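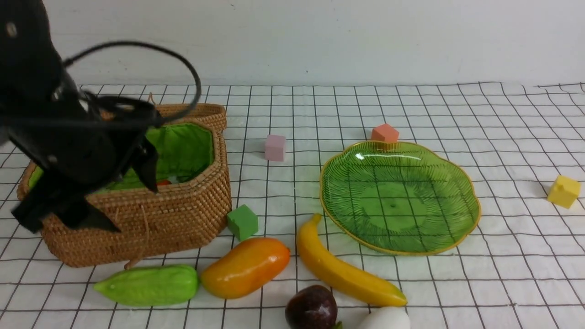

Question from a packer on days at Fluvholm, been there 11 years. They've put a Tirnar arm on the bench next to ours and I'm meant to "mind" it from now on. It's on practice stuff so far, basket, foam cubes, pretend fruit, a banana and a mango and so on, but hampers are next, which is my job. Two of us on that bench now. Has anyone had their role changed like this, and did the pay change with it?

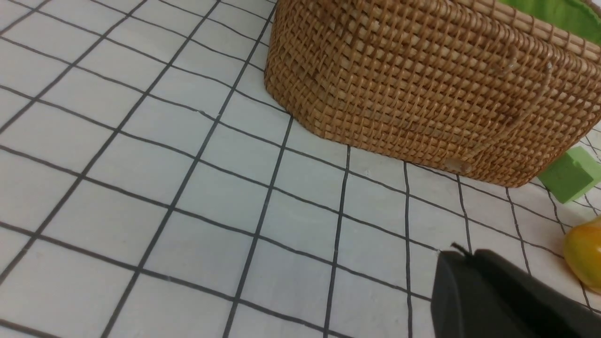 *Basket and green cube, from the gripper's own camera.*

Manager says nobody's going, just "different duties". Nothing in writing. I got a 60 minute session on Friday, mostly the stop button and how to log a mispick. No mention of breaks, and you cant walk off while its running.
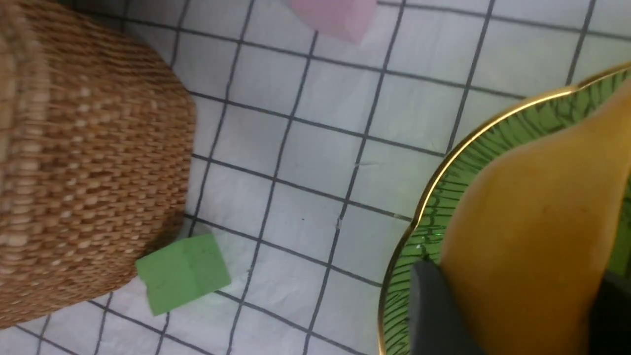 Also who gets the blame if the count is down? Our targets are per person and I'm now spending half the shift watching. Asked twice, got a shrug.

**Answer 1**

Get it in writing. Ask for a new job description before you sign off any more training, and keep a note of the dates you asked. We had the Sengar ones put in at Ternon and the first 2 months were all verbal, then they tried to say we'd agreed to it. Minding is a seperate task from packing so the target should come down. Breaks dont change, someone covers or it gets paused.
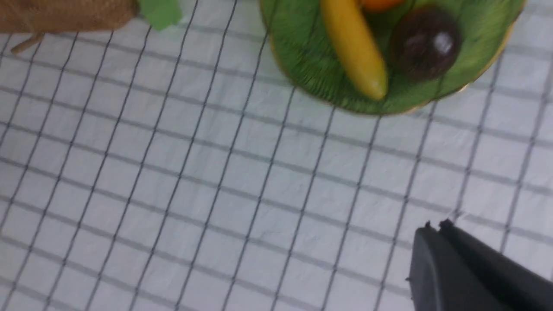
**Answer 2**

Same at ours. Was fine in the end, bit boring. Wrists are better. No extra money though, ask about that now and not after.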